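Stacking crate

A stacking crate is an open-topped container made to be filled, carried and piled on others of the same pattern. Crates of this kind are used in bakeries, dairies, fisheries, orchards and warehouses, and many pass through several owners before they are scrapped. The word crate once meant a slatted box of wood or wicker, and moulded plastic took over much of the trade in the second half of the twentieth century.

Most plastic crates are injection moulded from high-density polyethylene or polypropylene. Polyethylene copes better with freezing temperatures and is the usual choice for fish and dairy goods. Polypropylene is stiffer and stands up to hot washing. Pigment is added before moulding, so scratches do not expose a different colour beneath. Crates kept outdoors also need an ultraviolet stabiliser, without which the rims turn chalky and crack.

Walls and bases may be solid or open. Solid bases hold in liquid and crumbs. Open bases let air and wash water through and use less material, but small goods can catch in the openings or fall out. Low-sided crates suit bread, seedlings and soft fruit, which bruise under their own weight. 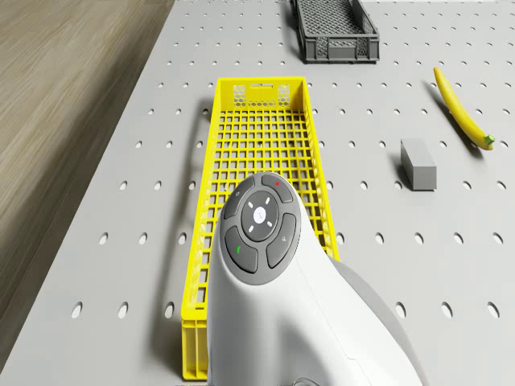 Marcelino Quintana

Crates are described as stacking, nesting or stack-and-nest. A stacking crate has near-vertical walls and a rim that locates the crate above. A nesting crate has tapered walls and drops inside its neighbour when empty, saving room on the return trip. The stack-and-nest type does one or the other depending on which way it is turned, and the two ends are often marked to show the difference.

Pooling schemes hire crates to growers and collect them from the buyer after delivery. The Skaltis pool began with 600 crates shared between 4 packing sheds and held 2,359 when it was merged with its neighbour, Soler. A deposit was charged on each crate, refunded on return to any depot.

Food crates are generally washed between trips in a tunnel washer, with a pre-rinse, a detergent stage and a final rinse. Open lattice work drains quickly but has many inside corners where residue can lodge. Worn crates are ground into flakes and remoulded, usually in darker colours.

See also: Milk crate; Pallet; Bulk bin; Reusable packaging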